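I wanted a table I could be rough with. My old one was a hand-me-down with a leaf that sagged, and every time my nephew leaned on it his crayons rolled onto the floor. So in November I caved and ordered the Bassi, the big white one from Keretti, and I've had enough months with it now to say something useful.

First, the assembly. The box says 6 steps and that's fair, but step four needs a second person, and my second person was my neighbor Wiesława Piątek, who is 5 feet tall and stronger than me. We did it in one evening with a pizza break (on the floor, obviously). The bolts all fit! I can't say that about the Vumetti desk I had before this.

The top is what I like most. Marker comes off with dish soap, and so does tomato sauce if you get to it before bed. Turmeric left a yellow shadow that took me a week of scrubbing. It's a very plain white, so anything you put on it looks brighter, and toys look great on it.

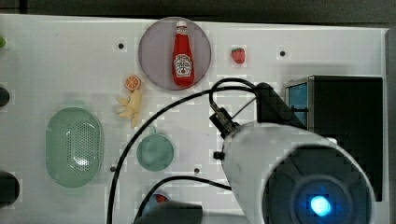 *Play food and dishes on the white top.*

Now the gripes. The edges are sharper than I'd like, and I ended up buying those soft corner things. The feet don't adjust much either. On hard floor it rocked until I stuck felt under one leg, but on carpet it's been steady -- I've leaned my whole weight on it to change a light bulb and it didn't budge. The store claims it holds up to 2000 pounds, which I'm not going to test.

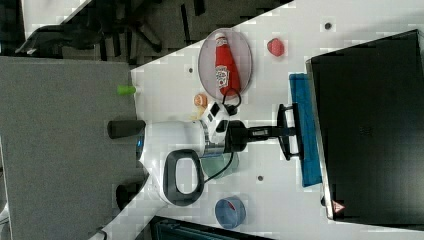

*White tabletop, gray carpet.*

Customer service was fine. I emailed about a missing cap and a man named Ermanno Gentile wrote back the next morning, and the cap showed up in a padded envelope big enough for a coat.

Would I buy it again? Yes, but I'd wait for a sale, and I'd skip the matching Druleo bench. I sat on it for one dinner and went back to my old chair.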